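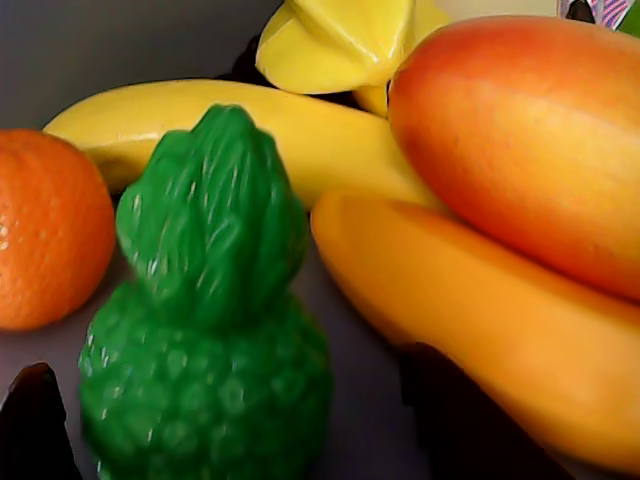

The prosecutors came for the ledgers first. Two vans outside the Fandemis building before breakfast, boxes out by noon, and by the evening news half the Herath city council had hired lawyers. The case is about toys, sort of. Fandemis sells play sets to public preschools, plastic fruit mostly, a glossy green pineapple molded all in one color, that kind of thing. Investigators say the city paid for 2,000 sets and got 1,000. Where the money for the other 1,000 went is the question.

The answer, according to the complaint, is Primadton, a consulting firm with one phone line and no web site. It billed Fandemis for "market advice" all through August. It also rented an apartment to a deputy mayor. Cheap rent, very cheap.

City hall says its a coincidence. The opposition says it's a bribe and wants the deputy mayor gone before the budget vote. Neither side would talk on the record, but both sides talked plenty off it.

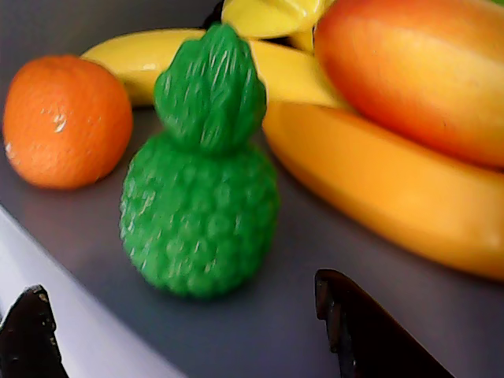
Toy fruit, with the green one in the middle.

What makes it messy is the timing. The police had a tip last year and sat on it. A memo went up the chain, came back with 2 words on it, "no action," and no signature. Now a second team is looking into the first team. The police chief calls that routine. Teh officers I spoke to did not.

Parents are angry too, tho mostly about the leaky roofs.

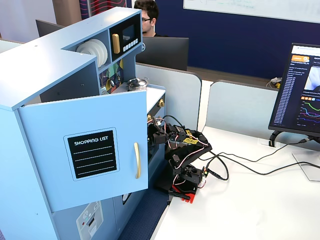 The Grurnel question

Then there's Grurnel, the auditor that signed off on the deliveries. Its report lists every set as received and checked. Prosecutors want to know who did the checking. Grurnel says it relied on city paperwork and will cooperate fully.

A judge rules next on whether the seized ledgers can be used. The defense says the warrant covered one floor and agents searched the whole building. If the ledgers go, most of the case goes with them.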